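Household Food Waste in Shared Student Housing: A Study of Two Residences at Pretcombe

Project report submitted for the second-year module in Environment and Society
Authors: Huệ Ninh and Damián Fuentealba

Summary

This report presents the findings of a small study of food waste in two student residences at Pretcombe. Residents of ten-person flats were asked to keep a diary of the food they threw away during November, and a questionnaire was sent to all residents of the two buildings. The study found that bread, salad leaves and cooked rice or pasta were the items most often discarded, and that the layout and rules of the shared kitchen had more influence on waste than the stated attitudes of residents. The report makes four recommendations to the residences office.

1. Introduction

Food waste in the home is usually studied at the level of the family household. Students who live in shared flats are often left out of such work or treated as a single group of young adults. Their situation differs from that of a family in several ways. They buy food separately but store it together, they cook at different times, and many of them are buying and preparing their own meals for the first time. Food that belongs to one person may stay in the fridge long after others have noticed that it has spoiled, as few residents feel entitled to remove it.

The two residences chosen for the study are known as Nirkness House and the East Block. Nirkness House is the older building. Its kitchens have one large fridge for each flat, with shelves shared between two residents. The East Block was refitted more recently and gives each resident a small lockable compartment in one of two fridges. Both buildings are let to students in all years of study, and rents are similar.

The study set out to answer three questions. Which foods are most often thrown away by students in shared flats? What reasons do residents give for this? Does the way in which storage is arranged make a difference?

2. Background

Earlier reading for the module suggested that household waste has less to do with carelessness than is often supposed. Several of the texts on the reading list describe waste as the result of ordinary routines: a weekly shop made before the week's plans are known, a portion cooked for two when only one person is at home, a loaf bought in the only size the shop sells. We found this approach useful and have tried to follow it in our own questions, which ask what happened to an item before they ask how the resident felt about it.

There is less written on shared housing. The main point made in the literature is that shared fridges produce what one of our tutors called "orphan food", meaning items with no clear owner. A number of flats in our study used the term without being prompted once it had appeared in the invitation letter – this may have affected their answers, and we return to the point in section 6.

3. Method

A questionnaire was sent to all residents of both buildings at the start of the study. It contained 24 questions on shopping, cooking, storage and disposal, and could be completed on paper or online. We received 64 completed forms. Forms that had been started but left unfinished were not used.

Residents who completed the questionnaire were then invited to keep a diary for 10 days. Each diary entry recorded the item, its approximate amount, the place where it had been stored and the reason for throwing it away. Amounts were recorded in everyday terms such as "half a bag" or "two slices", as a trial in our own flat had shown that people stopped weighing food after the first evening. Diaries were collected from a box in the entrance hall of each building.

Finally, we held group conversations in the kitchens of four flats, two in each residence. These took place after six o'clock in the evening, when most residents were at home. Notes were taken by hand by one author while the other led the discussion. Names were not recorded.

The project was approved under the department's procedure for student research. Taking part was voluntary and no payment was offered. A small grant of 3000 pence from the student project fund covered printing and the refreshments provided at the group conversations.

4. Findings

4.1 What is thrown away

Bread appeared more often in the diaries than any other item. In most entries it had gone mouldy before the loaf was half eaten. Salad leaves came second, followed by cooked rice and pasta. Milk was mentioned often in the questionnaire but less often in the diaries, which suggests that residents remember throwing milk away more clearly than they remember other foods. Meat and fish were seldom discarded. Several residents explained that they planned their meals around these items on account of their price.

4.2 Reasons given

The reason most often written in the diaries was that the item had passed its date. In conversation, however, residents gave fuller accounts. One had bought ingredients for a meal with a friend who then went home for the weekend. Another had forgotten a bag of spinach behind a flatmate's saucepan. Changes of plan and poor visibility in the fridge came up in all four kitchens.

Residents were divided on the meaning of date labels. Some treated "best before" and "use by" as the same thing. Others relied on smell and appearance for almost everything, including products for which this is not advised. First-year students were more likely to follow the printed date strictly.

4.3 The effect of storage

The clearest difference between the two buildings concerned leftovers. In Nirkness House, cooked food was often placed on a shared shelf in an open bowl and later thrown away by someone other than the cook. In the East Block the compartments were too small for a saucepan or large bowl, and residents tended either to cook less or to throw the remainder away on the same evening. Individual compartments therefore reduced the amount of forgotten food, but they did not remove waste altogether.

Sharing between flatmates was more common in Nirkness House. Two flats there had set aside a door shelf for food that anyone could take. Residents of the East Block said that they would be willing to share but had no obvious place in which to do so.

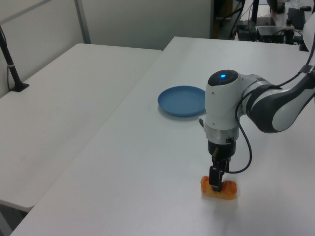 4.4 Freezer use

Freezer space was limited in both residences. Each flat had three drawers, and in every kitchen we visited these were full. Residents who froze sliced bread reported throwing away very little of it, and this was the most common piece of advice they wished to pass on to others. Old items at the back of the drawers were a cause of mild dispute, particularly in flats where the previous year's tenants had left food behind.

5. Discussion

The findings support the view that waste follows from arrangements as much as from attitudes. Nearly all those who completed the questionnaire agreed that wasting food was wrong, yet their diaries varied widely. Flats with a simple shared rule, such as writing a name and date on leftovers, seemed to have fewer entries for forgotten food. We cannot say whether the rule led to this result or whether careful flats were more likely to adopt a rule.

The comparison of the two buildings should not be read as an argument for one form of storage over the other. A mixed arrangement, with individual space for most items and one open shelf for sharing, would keep the advantages of both.

6. Limitations

The sample was small and made up of people willing to complete a form about food waste. Diaries depend on memory and honesty, and the act of keeping one may change behaviour. The use of the term "orphan food" in our letter was a mistake, and we would remove it from any future version. Liquids poured down the sink were probably under-recorded.

7. Recommendations

We recommend that the residences office:

Provide one clearly labelled sharing shelf in each kitchen.
Empty and clean all freezer drawers before new tenants arrive.
Include a short explanation of date labels in the welcome pack.
Supply each flat with a roll of labels and a pen at the start of term.

Acknowledgements

The authors thank the residents of Nirkness House and the East Block for their time, and the residences office for permission to place collection boxes in the entrance halls. Copies of the blank diary sheet and the questionnaire may be requested from the authors through the department.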